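Intro to Automated Handling — handout 6
Kit review: the Dimis small parts gripper set
D. Agbenyega, 8 May 2020

Read before lab. Bring your own copy, I'm not printing more.

Why we're doing this one

Last handout was choosing a gripper from a data sheet. This one is the same job but with a kit on offer, sold as a package: two-finger gripper, wrist camera, mounting plate, software license for a year. Seller is Dimis. Department is thinking about it for the October group. Your review goes in with mine, so write it like somebody is going to spend money on it.

What's in the package

— gripper body plus one pair of ridged black fingers (spare pair is extra, ask why)
— small camera, fixed at the wrist
— plate, screws, one cable. Cable is short. Check the reach on your own arm first
— Flendus, the control software. Runs on the lab machines, slow to open the first time
— paper quick start, 2 pages, skips calibration completly

Not in the package: force sensing. They list "grip feedback" on the front page, but read further down and it is motor current, turned into a number between 0 and 50. Useful, but not the same thing as a force reading. Know the difference, it will come up again.

Test parts

We use small electrical parts, mostly push-pull solenoids. Reasons:

Odd shape. Flat metal frame on the sides, round coil inside it, plunger sticking out both ends. Grip the frame and you're fine. Grip the plunger or the spring and the part moves in the fingers.

Wires. The lead always goes somewhere you didn't plan. Software model has the part as a plain box, no wires at all, so the path planner will happily drag a connector across the tray edge.

Shine. Chrome and steel under overhead lights give bright spots, and the vision side has to find the part anyway.

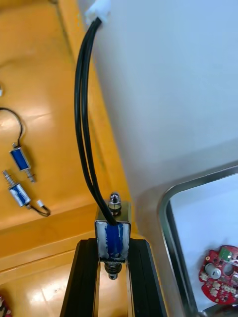 So, grip point. Flendus lets you set it by hand or let the camera propose one. Try both. Write down which one you used for each pick, last year half the reports left this out and I could not compare anything.

Upright holds are harder than flat ones. With the part standing up between the fingers there's not much contact area, and the wires pull on it from the top. Lower the speed before you lower the grip value. Going the other way round is the most common mistake in this lab.

Procedure (short version)

1. Home the arm. Fingers open.
2. Load the part profile. If there isn't one use the Bennani profile, it's close enough for anything this size.
3. Start with grip at 40. Go up in small steps. Stop when the part quits slipping, note the value.
4. Pick, lift, hold, place. Same spot each time.
5. Repeat with the lead on the other side.
6. Save the log BEFORE closing Flendus. It doesn't ask.

Do not power the solenoids during pick tests. Separate lab.

Comparison

The other kit we looked at was Idar. Better manual, much better calibration screen. Fingers are smooth though and small parts turned in the grip when we tried them. Idar quoted 373 for the spare finger pair, Dimis hasn't answered my email yet. Will update if they do.

My own opinion so far, you're free to disagree: hardware good, software ok, documentation poor. Wrist camera is the best part of the package. You get a close view of the fingers and the part together, and you catch a bad grip before the lift. Cost is in what they leave out.

What to hand in

One page, max. Settings table, your grip values, what slipped and when. Then a plain yes or no on buying, with the reason for it. "It depends" is not an answer unless you tell me on what.

Also one question you would ask the seller before signing. Something specific, about support or spares or the license running out. I will send the good ones on.

Reading for next time: chapter on finger design, skip the part on suction cups, we do taht later.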